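Subject: Re: Pratstead open day, anyone going?
From: Vlasta Đorđević
To: the list

On Thursday someone wrote:

> Is the Pratstead open day worth the drive if you only care
> about legged machines? Last time it was all conveyor belts
> and I left before lunch. Also, is Wesulent showing the
> kitchen robot or just talking about it?

Yes, go! They're showing it, and you can stand there as long as you like. I got in with the 10 a.m. group and stayed for the next one too (sorry to whoever wanted my spot by the door).

The kitchen corner is the one to head for. It's a small plain room with a fridge and a long white desk, and the humanoid works right up against both of them. I've read plenty about robots and fridge doors, but seeing a hand go up to the top of a full-size steel one is a whole other thing. 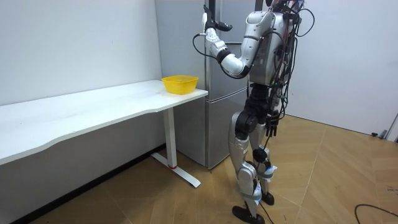
Photo: V. Đorđević, Pratstead open day

I asked the Wesulent people a pile of questions and they were very patient with me. The routine they're building has 13 steps, and they've logged 213 runs of it so far. They were frank about which ones went badly, and I wish more demos did that. The cable bundle down the back is as thick as you'd guess. I asked about going untethered and got a laugh and "next August, ask again."

What got me was the reach over the table. I had a good view of the arm from the side and spent ages just looking at the wrist and the fingers.

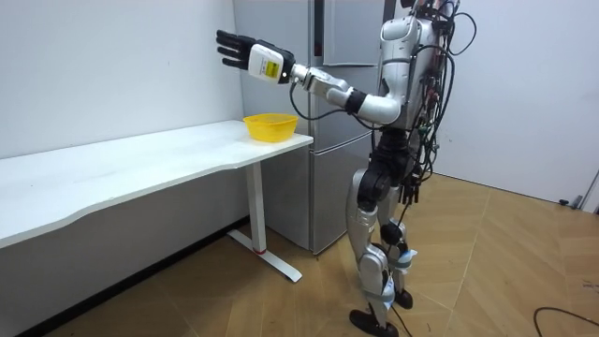 I could have watched that arm all morning. The step they wanted to talk about most was the turn between the fridge and the basket, where the feet have to end up in the right place before the arm can do anything useful. If you work on footstep planning, bring your questions, they really want to talk.

Trastent and Šimko both had tables in the hall. Šimko's knee joint cutaway is lovely and you're allowed to handle it. Parking was 50 spaces and full by nine, so come early or take the bus.

Happy to answer anything off list.

Vlasta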